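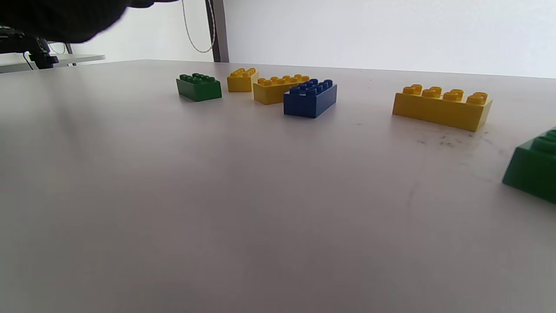
She has run the toy library on the ground floor of the old Bouchard building for 16 years, and she does not want her name in this. "Put the library in. Leave me out." So, fine. The library it is.

We talked between loans. A father returning a wooden train set, one piece short. A grandmother asking about puzzles. The phone, twice.

How it works is simple enough. Families join, pick what they want, bring it back in 4 weeks. "Like books. People get it once you say like books." There are 3,000 items on the shelves now, from rattles up to board games that take a whole evening. Most came as donations. Some were bought with a grant from the Huvley fund, which ran out in September and hasn't been renewed.

Does that worry her? A shrug. "It was always going to run out. We had two good years from it. We bought the things people don't donate — the balance boards, the marble runs, good magnets. Those get kept at home till they fall apart."

The busiest stretch is right now, before the holidays. You'd think everyone would be out buying. "No, they come here to try things. A kid begs for something for months, they borrow it, he's done with it by supper. That's money saved." She laughs at this one for a while.

What goes out most? Not what I guessed. Dress-up clothes, then play kitchens, then anything with wheels. Puzzles are steady all year. Electronic toys come back early, often with the batteries taken out.

"Parents do that. I don't ask." 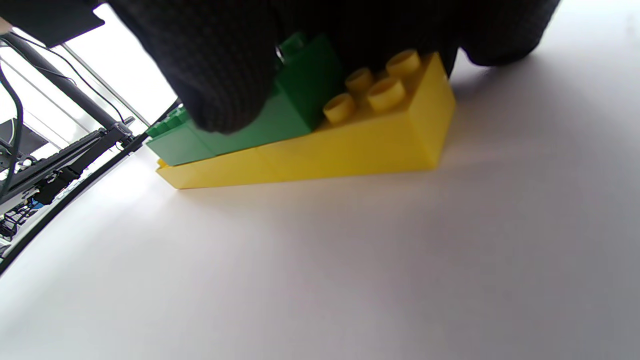

Huvley Toy Library, Community Pages Team

Cleaning takes up more of the week than lending does. Plastic gets washed in the big sink. Cloth goes home with whoever has room in there machine. Puzzles have to be laid out and checked, every one, and she'll admit to hating the sky pieces. Games with missing parts go in a box by the door with a note saying what's gone, and people take them anyway and make do with buttons.

I ask about the catalog. Long sigh. It started out on index cards, then moved to a program called Grutico that a member's cousin set up. "It's good. It's slow. It thinks everything is a book so every toy has to have an author." So what does she put? "I put Toy."

She grew up with four siblings over a bakery in Sorkonow and says there weren't many toys to go round, mostly a sled and a deck of cards. She doesn't want a story made out of that. It was a nice childhood, she says, the cards were great, they still play the same game when the family gets together and they still argue over the rules.

What does she need? Shelving. A second sink. People who can do 2 hours and not cancel. And no more stuffed animals please, they have enough, they really do have enough.

Would she ever charge late fees? "We tried. One winter. People got embarrased and just stopped coming, and then we had no fee and no toy." Now she sends a postcard. Almost everything comes back, sometimes after a year, sometimes with extra pieces from some other set.

The phone goes again. Somebody wants to know if the big dollhouse is in. It isn't — it's out until after New Year and there's a waiting list. She writes the name down on the back of my notes and I have to ask for the page back.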